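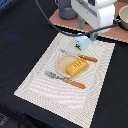
Papers > Play and Domestic Objects > Section 4

4. What counts as a laid table

4.1 The problem of the correct answer

Adults asked to judge a child's place setting tend to reach for a rulebook they do not follow at home. In the Bornholm sessions, parents marked down any setting with the fork on the wrong side, and several then ate lunch standing up. We therefore dropped etiquette as a measure early on and asked a plainer question: does the arrangement suggest that somebody is expected to eat here?

Kalinowski's term for this is "host logic," and we keep it, though it flatters some of the hosts. A setting has host logic when the objects are placed in relation to a person who is not there yet. The plate claims the middle. The utensils take their bearings from the plate. The drink goes somewhere a hand could reach it without dragging a sleeve through the food.

4.2 Food on the plate

Play food complicates matters. Real tables are mostly laid before the food arrives, but children in our sample put the food down as soon as there was a plate to receive it, and sometimes sooner. Butter was a special case. A block of butter served alone on a plate is either a butter dish or a very bleak dinner, and the coders argued over which for most of April. Figure 1 has the butter plated between knife and fork, with a small blue carton set beyond the knife.

Figure 1. Toy place setting on a white placemat: butter on a round plate, knife and fork lying parallel on either side, carton above the knife.

Bianka Bárány coded arrangements of this type as a complete meal, on the grounds that the fork had no other business being there. Felicja Nowakowski coded them as butter service with a stray fork. We settled on "meal, contents disputed," a category that proved useful well beyond butter.

4.3 Alignment

Of the 562 settings coded, the ones adults called "neat" were seldom square to the table. What mattered was whether the pieces agreed with each other. A mat could sit at a steep diagonal and still pass, provided the knife and fork went along with it. Turn the knife alone and the same adults said the table looked as if there had been a fight.

The mat seems to do most of this work. It gives the objects a small country of their own, with its own idea of straight. Kestell reports something similar for desk blotters - a comparison we resisted until we looked at our own desks.

We make no claim about manners. Children who produced high host logic were just as likely to clear the table by tipping the mat.

Contact the authors | Copyright Plarik Papers | Back to top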